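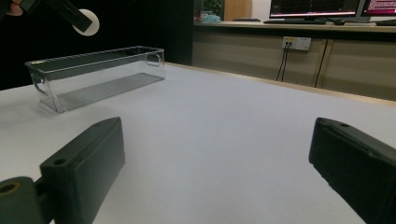
About Us

Drasstead Storage Supply is a distributor of household and institutional storage goods. The company serves schools, clinics, offices and private homes from a single warehouse in Fasosley, and has specialized in clear plastic bins for most of its history.

Our History

The company was established to supply stationery cupboards and supply rooms in local schools. Its first catalog contained 30 items, most of them shelving and metal trays. Requests from school nurses and science teachers led us to add transparent containers, which allow staff to check the contents of a shelf without taking anything down. These soon became the larger part of our trade. The current catalog lists 443 items.

In April we completed the move of our order desk into the Fasosley warehouse. Purchasing, packing and customer service now share one building, and orders placed before noon are packed the same day.

What We Supply

Our principal line is the Suten range of open bins. The long models are intended for deep cupboards, refrigerators and pantry shelves, where small goods are easily lost at the back. Handle cutouts at the ends permit a full bin to be drawn forward and lifted out with both hands. The Ofori range consists of lidded boxes for paper records, craft materials and seasonal linens.

We also supply label holders, shelf dividers and drawer inserts. Customers furnishing a complete room may request a layout plan, which is prepared at no charge for orders of 1000 dollars or more.

Selection and Inspection

Before a bin is added to the catalog, our staff examine it on a plain white table for clarity, smoothness of the rim and comfort of the handles. It is then loaded, carried and washed over a period of 4 weeks. Products that crack or cloud during this period are declined – a decision we apply equally to long-standing suppliers.

Care of Clear Plastic

We advise customers to wash clear bins by hand in lukewarm water with a mild soap, and to dry them with a soft cloth. Abrasive pads should not be used. Bins with a ridged floor may be cleaned with a soft brush drawn along the ridges.

Replacement lids and dividers are available for all current lines. Requests concerning discontinued items should be sent to the order desk with the measurements of the bin, taken along the outside of the rim.

Page last revised May 28, 2020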